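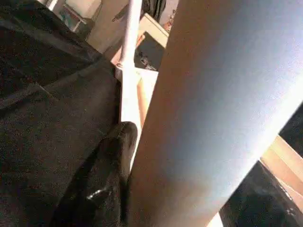 Black fabric, close up.

Print | E-mail this page
Reading time: 4 min

Speaker notes: Caring for stage drapes
Shamim Janjua, 22/10/2021

Slide 1. Say hello, thank Fiona Morrison for the hall. Phones off.

Slide 2. Brush before you vacuum. Top to bottom, soft brush, both faces.

Slide 3. Flame treatment. Check the label for the last date. Water takes most treatments out, so no home washing. Replacing our set came to $3,000.

Slide 4. Storage. Fold face in, canvas hamper, no plastic. PAUSE for questions.

We use cookies to improve your visit. Accept | Settings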